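Workshop Tips: Recording Demonstrations with the Hand-Held Gripper
Grovthorpe Shared Workshop

Members teaching the Stemel arm a new task by hand are asked to observe the following.

Clear the bench before the first recording. Lay out only the parts the task requires.

Keep the pace even. Pauses and corrections are recorded along with everything else, and the arm will repeat them. A demonstration containing a dropped part should be deleted – do not trim it.

Vary the starting position of the object between takes. The Pletine sorting task needed 257 demonstrations, and the early ones, all begun from the same spot, were of little use.

Begin and end each take with the jaws open and a plain surface behind them. Check the fingertips for burrs at the same time.

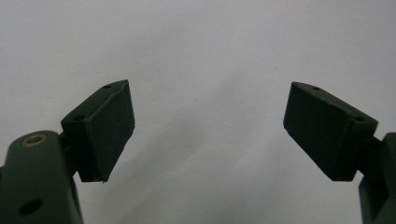
Elif Naz Kozan writes that two short sessions a day gave her cleaner recordings than one long one, and that her wrist was tired well before she noticed it in the playback. She would also like the remote-control station kept for tasks above shoulder height.

Bookings for the remote-control station are made at the front desk. Sessions are limited to 2 hours.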